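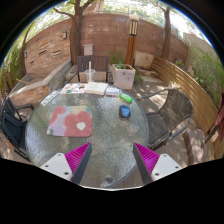

One reader of last month's entry asks whether a glass table is a sensible place to work at all, given that a mouse will not track on it, and whether the office has considered returning to the dining room. The question was also raised by two members of the household and is answered below.

Rondonuwu House Journal
Home Entries Household Accounts Garden Archive Contact
Search this journal Go
June, 6:40 p.m.
Posted by the House Office

The patio table has now been in daily use as a desk for the whole of the month. The office is satisfied with the arrangement and intends to continue it until the weather turns. The dining room remains reserved for meals and for the Kollberg catalog, which still occupies one end of the sideboard and must be finished before it can be moved.

With regard to the mouse, the reader is correct. The surface of the table is rippled, and the pointer wandered whenever the mouse was used directly on the glass. A pad was put down in the first week and the difficulty ended. The flowered pad was chosen from the drawer in the hall. It is to be brought indoors each evening with the mouse. Damp gets into everything left outside after dark, and the household has already lost one notebook in this way.

The morning was given to correspondence. The Oltska order was confirmed at 1,680 sheets, to be delivered in two parts. The first part will be 1,000 sheets and the second will follow when shelf space is available. A request to Zomdale for 100 sample cards has not been answered and will be sent again.

After lunch the table was shared between office work and painting. This has been the practice for several weeks and is permitted under the following terms:

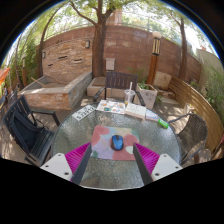 Paints and paper are to be kept to the far side of the table, away from the mouse and the pad. Drinks may be taken at the table but are not to be set down beside finished work. Caps are to be replaced on all markers and glue. Any sheet left out at the end of the day will be placed in the blue folder, and its owner may collect it from there.

These terms were observed today with one exception, which has been dealt with. The office notes that the afternoon was quiet and that more was completed than on any other day this month. The accounts were brought up to date through May. Two letters were drafted, and one of them will need to be rewritten in a more patient tone.

Seating was also reviewed. The chairs around the table do not match, and it has been suggested that a set be purchased. The office sees no need for this at present. The wicker chair is preferred for painting and the slatted armchair for typing, though it would be improved by a cushion. A cushion will be looked for in the upstairs closet before any money is spent.

Rain is expected overnight. The table will be wiped down before breakfast, and work will begin at 8:30 if the seats are fit to use. The second letter should go out with the noon mail.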